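Week 6 handout - Do recycling rates mean anything?

Read this before the seminar. It replaces the section on municipal reporting in the course reader, which is out of date.

## What gets counted

A recycling rate is a fraction, and most of the arguing is over the bottom half of it. Take Larnard. The town reported 2390 tons of household waste last year and 614 tons "recycled," and it puts the two together to get a rate of just under 26 percent. Fine, so far. But the 614 is the weight of what the trucks tipped at the sorting plant. What left the plant as something a mill would buy is a separate number, and the town doesn't print it.

Three terms you need to keep apart:

- **Collected:** weight at the curb or the dock
- **Sorted:** weight after the plant has pulled out what it can't use
- **Reprocessed:** weight that goes into a new product

When a report says "recycled" with no footnote, assume it means collected until you find out otherwise.

## The Hegarty office study

Hegarty is the study people quote when they want to say that better bins change behavior. It covered 125 desks on one floor. Contamination fell after color-coded bins went in, and the authors credit the color.

I don't buy it, or at least not yet. The new bins arrived the same week as a staff email, a poster and a visit from the building manager. There was no second floor to compare with. The follow-up stopped after 120 days, which tells us little about what people do once the posters come down. And the outcome was scored by the same team that picked the bins.

Gwendolyn Achterberg's reply (in your packet) makes a narrower point that I find stronger: a label can only help if the person holding the cup already knows what the local plant accepts. In Sternbridge the answer changed in October, and the labels stayed as they were.

## Weight is a poor yardstick

Glass is heavy and aluminum is light. A town that wants a better number should chase glass, even if the nearest buyer is a long drive away - and some towns do just that. Okach dropped glass from its program and its rate fell, though its own cost sheet suggests the program got better. Ask yourself which of those two facts would make the local paper.

## For the seminar

1. Rework the Larnard figure, assuming the plant rejects a fifth of what it receives. Show your steps.
2. Pick one claim in Hegarty and write down what evidence would change your mind about it, in either direction.
3. Find a bin on campus and copy its label word for word. Does it tell you what to do with a greasy pizza box?

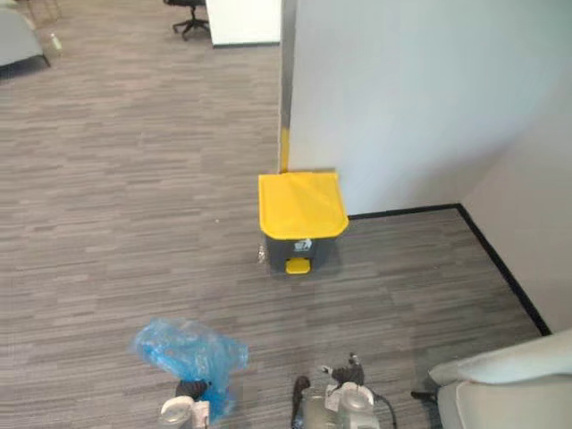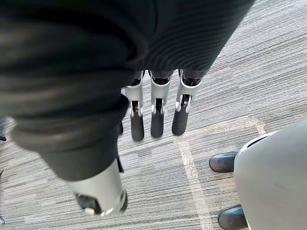 *Fig. 1 (first picture): step bin with yellow lid and pedal, with a small recycling-style label under the lid.*

Bring your copied label on paper. Short answers are fine, but I do want the arithmetic written out.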